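Lenuța Avram had her coffee in one hand and the fault log in the other when I caught her on Thursday, and she started talking before I'd even found a chair. She runs the kitchen trials at Coretgate (two arms, one very patient table), and I wanted to hear about the drop.

"It was the left gripper," she said. "It just let go. No alarm, nothing on the screen, and a glass bowl goes straight down on the tile."

Wait, no alarm at all? "None! The software thought it was still holding. We went back through 76 grasps and found the same thing had nearly happened in 8 of them."

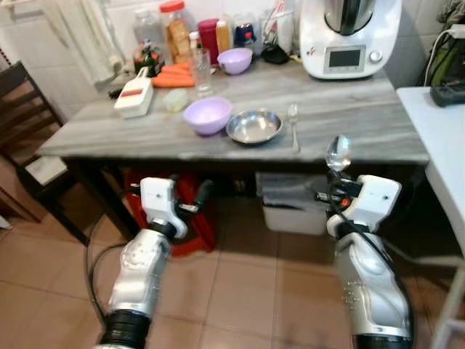
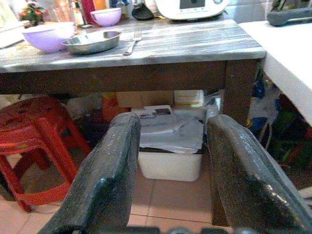 Table-setting trials at Coretgate, seen from the head and from a wrist

The culprit was a finger position sensor that drifted as the motor warmed up. Nathalie Dijkstra, her safety lead, stopped all work for two days and wouldn't budge, even with a demo coming up. "I was furious with her for maybe an hour," Lenuța told me, laughing. "Then I thought, okay, what if that's a knife?"

So knives are out for now, and everyone stays six feet back while the arms are powered. The gripper also checks its motor current against the sensor, and if they disagree, it freezes. It freezes a lot, she admits. "Yesterday it stopped over a spoon. I'll take it."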